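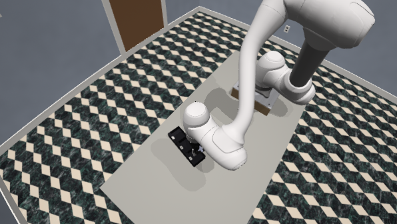 크림색 마름모와 짙은 녹흑색 무늬가 반복되는 바닥. 자료 제공: 도티에

도티에, 무늬 바닥재 시리즈 '룰루라' 출시
"흰 바닥에 떨어진 머리카락과 이별할 시간"
10월 전시장 '플로렐' 개관, 견본 대여 서비스도 시작

2022년 9월 22일, 바닥재 전문 기업 도티에가 주거용 무늬 타일 시리즈 '룰루라'를 출시한다고 밝혔다. 지난 몇 년간 흰색, 조금 덜 흰색, 흰색이라고 우기는 회색 타일을 주력으로 판매해 온 회사로서는 꽤 늦은 변심이다.

룰루라는 마름모, 육각, 물결, 체크 등 58가지 무늬로 구성된다. 색은 무늬별로 최대 9가지 가운데 고를 수 있다. 전부 유광으로 만들자는 의견이 사내에 있었으나, 양말을 신고 시제품 위를 걸어 본 기획팀이 무광으로 의견을 모았다. 욕실과 현관용 제품에는 별도의 미끄럼 저감 표면을 적용했다.

시리즈 기획은 도티에가 올봄 자사 고객 877가구를 대상으로 진행한 설문에서 출발했다. '현재 바닥에 만족하십니까'라는 문항에 가장 많이 나온 답은 '별생각 없다'였다. 바닥재 회사가 받을 수 있는 가장 서늘한 답변이다. 같은 설문의 자유 기재란은 사정이 달랐다. 머리카락이 너무 잘 보인다는 호소, 커피 자국의 나이를 알 것 같다는 고백, 이사 오기 전 살던 집의 촌스러운 장판이 가끔 그립다는 긴 글이 이어졌다.

도티에 상품기획팀 관계자는 "고객에게 바닥은 깨끗할 때는 존재하지 않다가 더러워지는 순간 나타나는 물건이었다"며 "평소에도 조금은 존재하게 해 주고 싶었다"고 말했다. 이 관계자는 무늬 타일이 먼지를 없애 주느냐는 질문에 "없애 주지는 않는다. 다만 먼지와 고객 사이에 합의의 여지가 생긴다"고 답했다.
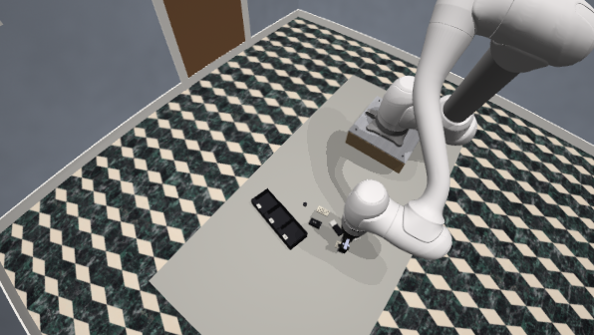 무늬 바닥을 망설이게 하는 가장 큰 이유는 대체로 '질릴까 봐'다. 도티에는 이 걱정을 반박하는 대신 제품 안내서에 한 장을 통째로 할애했다. 안내서에 따르면 큰 무늬는 좁은 현관보다 가구가 적은 방에서 오래 견디고, 입체감이 강한 무늬는 벽을 차분한 단색으로 둘 때 덜 피곤하다. 벽지와 커튼과 바닥이 모두 할 말이 많은 집이라면 그중 둘은 잠시 쉬게 하라는 권고도 실려 있다.

줄눈에 관한 내용도 이례적으로 길다. 타일의 인상을 절반쯤 좌우하면서도 계약 당일 시공 기사 앞에서 급히 정해지는 것이 줄눈 색이라는 판단에서다. 안내서는 밝은 줄눈을 고른 고객에게는 관리법을, 어두운 줄눈을 고른 고객에게는 백화 현상이 생겼을 때의 대처법을 안내한다. 어느 쪽을 골라도 읽을거리가 있는 셈이다.

제품 출시에 맞춰 도티에는 10월 중 우 지구에 전시장 '플로렐'을 연다. 플로렐에서는 시공된 바닥을 직접 밟아 볼 수 있으며, 입구에서 신발을 벗고 실내화로 갈아 신는다. 실내화마저 벗고 맨발로 걷는 것도 허용된다. 회사 측은 타일을 벽에 세워 놓고 파는 관행에 대해 "집에 가서 벽을 걸어 다닐 고객은 없다고 봤다"고 설명했다.

전시장 안쪽에는 조명을 아침, 한낮, 저녁 색으로 바꿔 가며 같은 무늬를 비교하는 방이 마련된다. 매장에서는 분명 올리브색이었던 타일이 집에 와서 국방색이 되었다는 상담 사례가 꾸준했던 까닭이다. 방문객은 마음에 드는 무늬 앞에 의자를 가져다 놓고 원하는 만큼 앉아 있을 수 있다. 상담 직원은 먼저 말을 걸지 않도록 교육받았으며, 현재까지 교육 과정에서 가장 어려운 항목으로 꼽힌다. 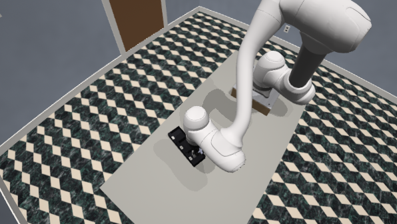 무늬 타일 바닥 위를 길게 가로지르는 연회색 테이블. 자료 제공: 도티에

방문이 어려운 고객을 위한 견본 대여도 함께 시작한다. 신청자는 원하는 무늬의 실물 타일을 받아 집 안 여기저기에 놓아 본 뒤 반송하면 된다. 첫 대여분은 500세트로, 도티에 홈페이지에서 선착순으로 신청을 받는다. 반송 시 타일에 묻은 커피 자국은 문제 삼지 않는다. 회사는 이를 실사용 자료로 간주하기로 했다.

대여 기간에는 타일을 하루에 한 번씩 다른 자리로 옮겨 보는 것이 좋다. 냉장고 앞과 창가에서 같은 무늬가 전혀 다르게 보이는 경우가 흔하고, 함께 사는 사람의 취향이 드러나는 것도 보통 이 무렵이다. 의견이 갈린 가정에는 단색과 무늬를 섞어 까는 혼합 시공 도면을 무료로 제공한다. 도티에는 해당 도면을 사내에서 '휴전선'이라고 부르고 있으나 정식 명칭은 '구역 분할안'이다.

기존의 흰색 타일 제품군은 단종 없이 계속 판매된다. 도티에 관계자는 "흰 바닥을 사랑하고 매일 닦을 의지가 있는 고객을 존경한다"며 "우리 사무실도 아직 흰 바닥"이라고 덧붙였다. 사무실 바닥 교체 계획은 정해지지 않았다.

룰루라의 무늬별 가격과 시공 가능 지역은 출시일부터 도티에 홈페이지에서 확인할 수 있다. 플로렐의 정확한 개관일과 운영 시간은 추후 공지한다. 개관 전 취재를 희망하는 매체는 도티에 홍보팀에 사전 신청하면 되며, 양말은 구멍 없는 것을 권장한다.

도티에 소개
도티에는 주거 및 소규모 상업 공간용 바닥재를 기획하고 판매하는 기업이다. 타일과 줄눈재, 시공용 부자재를 취급하며, 이번 룰루라 출시로 제품 목록에 처음으로 색 이름이 흰색보다 많아졌다.

보도자료 문의: 도티에 홍보팀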